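Shiferaw Court Residents' Association
Minutes of the September meeting, held in the common room, start 7 p.m.

Chair: Josefina Riquelme
Minutes: taken by the resident of 2B, who was asked to keep them shorter than last time

1. Previous minutes
Approved, with one correction. The minutes said the Stimow contract "was welcomed." It was read out. The word has been struck.

2. Laundry room booking app
Stimow gave a written update. They say the app has cut waiting times. No waiting times were recorded before the app, so the meeting did not see how they could know. The paper sheet is still on the door and is still what people use. The chair will ask Stimow for the figures behind the claim and for the price of leaving early.
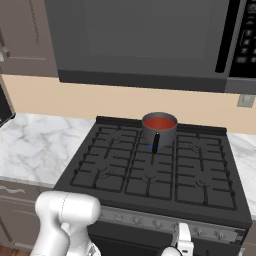

Residents on the top floor asked whether the dryers could be looked at before any more money goes into software. Agreed. The chair to get a repair quote.

3. Water pressure
Lolia, the plumbing firm, came in July and reported the pressure as normal. Three residents said it is not normal in the mornings. The visit was at 2 in the afternoon. Lolia to be asked back before 8 a.m., at no charge if possible. The minute taker's view that it will not be possible was noted at his own request.

4. Courtyard trees
Edivine has quoted $2,000 to prune both maples and "restore vitality to the soil." Asked what the second part means, their representative wrote back with a brochure. The meeting was willing to pay for pruning and wanted the soil work priced separately – or dropped. A second quote will be sought from another firm.
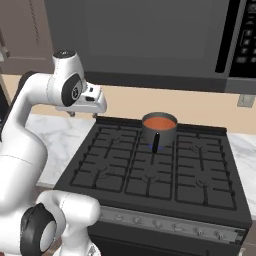 It was pointed out that the east maple drops branches on the bike rack and should not wait for the quotes to be settled. The chair will have the low limb taken off first.

5. Parking
The proposal for numbered spaces came back for the fourth time. For: fewer arguments. Against: the same arguments, with numbers painted on them. Vote put off until the people who asked for it attend.

6. Dues
Proposed increase of $40 a year. The written case for it was one paragraph and mentioned "rising costs" without naming any. Not approved. A list of actual costs is to be sent around before the next meeting.

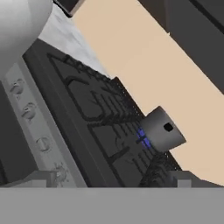 7. Any other business
The side gate still does not latch. It was reported fixed in the spring. Chair to go and look at it herself.
A request for a newsletter was heard. Nobody offered to write it.

Next meeting in November, same room. Closed 8:50 p.m.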